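Budside Heated Drying Cabinet
Set-Up and Use Guide, Section 4: First Load

Last updated 22 March 2022
Shares 94 | Comments 7

Complete Section 3 (leveling and venting) before you start. The cabinet must be plugged directly into a wall outlet. Do not use an extension cord.

4.1 Running the cabinet empty

1. Open the door and take out the packing foam and the bag of rail clips.
2. Slide the filter into the slot in the floor of the cabinet until it clicks.
3. Close the door and set the dial to High.
4. Run the cabinet empty for 80 minutes. A slight smell is normal during this run.

CAUTION: The rear panel gets hot. Keep curtains and paper away from it.

4.2 Preparing clothes

1. Check the care label. Items marked "do not tumble dry" can usually go on Low.
2. Spin the wash at the highest speed the fabric allows. Dripping clothes will fill the tray and stop the cycle.
3. Shake each item out and pull the hems and seams straight.

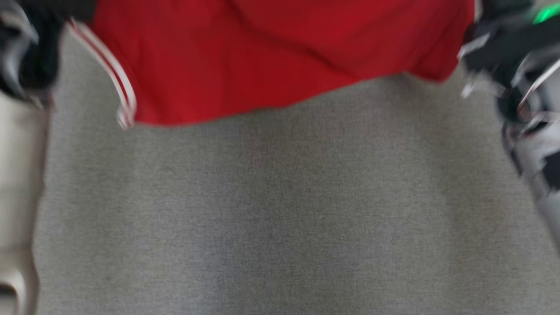

4. Close zippers and tie loose drawstrings.
5. Keep new dark or bright items apart from whites for the first few loads.

NOTE: Wool and silk go on the flat rack only. See Section 6.

4.3 Loading and starting

1. Fit the rails at the height you need. Long items need the top position.
2. Hang heavy items at the back and light ones near the door.
3. Leave a hand's width between items. Do not cover the side vents.
4. Turn the dial to Low, Medium or High and press Start.

The cabinet switches itself off when the sensor reads dry. If the light flashes amber, empty the tray and press Start again.

4.4 Unloading

1. Wait for the fan to stop before opening the door.
2. Feel the waistbands and collars. If they are damp, run another 20 minutes on Low.
3. Fold or hang clothes while they are still warm.
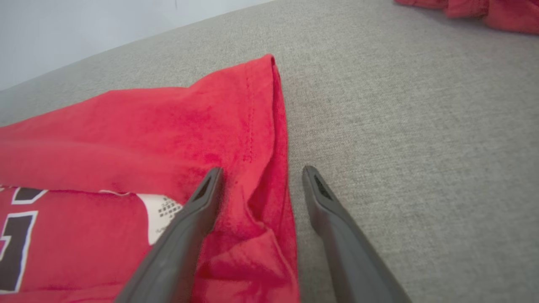

4. Wipe the door seal and clear lint from the filter. Do this after every load.

CAUTION: Never run the cabinet without the filter in place.

Replacement filters are part no. 334. Units sold before April use the older square filter, which does not fit this slot.

Section 5: Timer and Child Lock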